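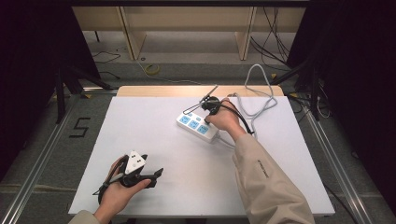 Figure 6.1 A power strip with three sockets and its gray cable.

Chapter 6: Sharing the Current

Think back to the last time you hunted for a free outlet (under a desk, perhaps, with your phone nearly dead!) and you'll already know what this chapter is about. We plug things in all day long and hardly give a thought to how much each one draws.

We'll begin in Yvette Landry's kitchen, where one March morning a kettle, a toaster and a small heater were all running on a single circuit when the lights went out. By the end of Section 6.2 you'll be able to work out why, using nothing more than a pencil and the labels on the appliances.

Before you read on, make a list of everything plugged in at home at 6 p.m. Keep it handy, as you'll want it for Exercise 14.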